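Pleltberg Music Heritage Society
Minutes of the Publications Meeting, August

The meeting was called to order at 6:30 p.m. with Veronika Brunner in the chair. Minutes of the previous meeting were approved as circulated.

1. Kakakhel memoir

The chair reported that the manuscript of the Kakakhel touring memoir has been received in full. It covers the band's years on the road and closes with the final concert at the Pleltberg Hall. The text will run to 9 chapters. The second chapter, on the early recording sessions, remains subject to review by the family, who have asked to see it before it is typeset.

A first printing of 3,000 copies was approved. The quote from Jotum for printing and binding was accepted. The request for a slipcase was declined on grounds of cost.

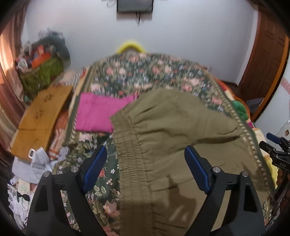
Members then considered the discography to be placed at the back of the book. The draft lists 107 recordings, including radio sessions. It was agreed that bootleg releases would be left out and that alternate takes would be listed under the main title. Where the drummer on a session is disputed, the entry will give the name printed on the original sleeve.

2. Foreword

Two forewords are planned. The first has been delivered and was accepted with minor corrections to dates. The second has not arrived. The chair will write to the contributor again, and if nothing is received by Monday the book will go forward with one.

3. Audiobook

Clindik has offered to record the audiobook at its own studio in return for a share of sales. Discussion turned on whether short musical excerpts should be included between chapters. The license for the excerpts has not been priced, and several members were unwilling to commit without a figure.

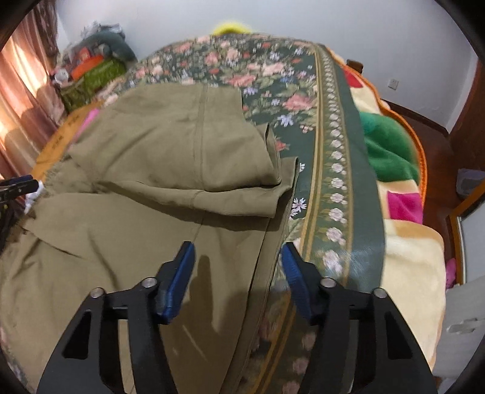 Benedita Leitão said that listeners would expect to hear the songs being discussed, and that an audiobook about a band with no music in it would be hard to sell. She asked that the license be priced before the offer was either taken up or refused.

Moved and seconded that a written price be obtained for the excerpts and that Clindik be asked to hold its offer open until the next meeting. Carried, 2 opposed.

4. Launch event

The Pleltberg Hall is available for the launch. An evening of readings with a short acoustic set was preferred to a panel discussion. Ticket prices were deferred.

5. Other business

A correction to the spring newsletter was noted: the photograph of the Kakakhel horn section was credited to the wrong photographer. A notice will appear in the next number.

The meeting adjourned at 8:10 p.m.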